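Search this site

Why do bottles have screw caps?

A bottle is a container with a narrow opening. The narrow part is called the neck, and the cap goes on top of it.

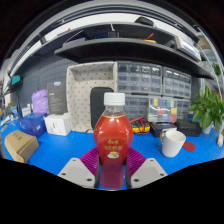

Zsófia Deák wants to know why her cap goes round and round for ages on some bottles and comes off in half a turn on others. The answer is in the thread.

The thread is the raised line that winds around the outside of the neck. Run your fingernail down the neck of an empty bottle and you will feel it. It is a slope wrapped around a tube, like a ramp in a parking garage. The inside of the cap has a matching line. When you turn the cap, one slope slides along the other and the cap moves down. A steep thread closes quickly. A gentle thread needs more turning.

Many caps have little ridges up the side. Your fingers are soft and press into the gaps, so the cap is easier to turn. A smooth cap would slip, especially if your hands had soap on them.

Why is the neck narrow? A small opening lets the liquid out slowly, so you can aim for the cup. It also means a small cap, and a small cap uses less plastic.

Why do some bottles have flat faces or bumps on the body? Thin plastic bends easily. Folds and corners make it stiffer, the same way a folded sheet of paper stands up when a flat one flops over. They can also give your hand something to hold.

Try it yourself

You will need an empty 500 mL plastic bottle with its cap, some water and a sink.

Fill the bottle halfway and screw the cap on. Turn it upside down over the sink. Now loosen the cap a little at a time and watch for the first drip. How far did you turn it? Write it down, then try a bottle with a different cap and compare the two.

When you have finished, rinse the bottles and put them in the recycling. Check the rules where you live to see whether the caps stay on. Some places want them on and some want them off.

Word to know

Thread: the winding ridge on a screw, a bottle neck or a jar.

183 shares 12 comments

Contact us | © Gandilen Kids | Back to top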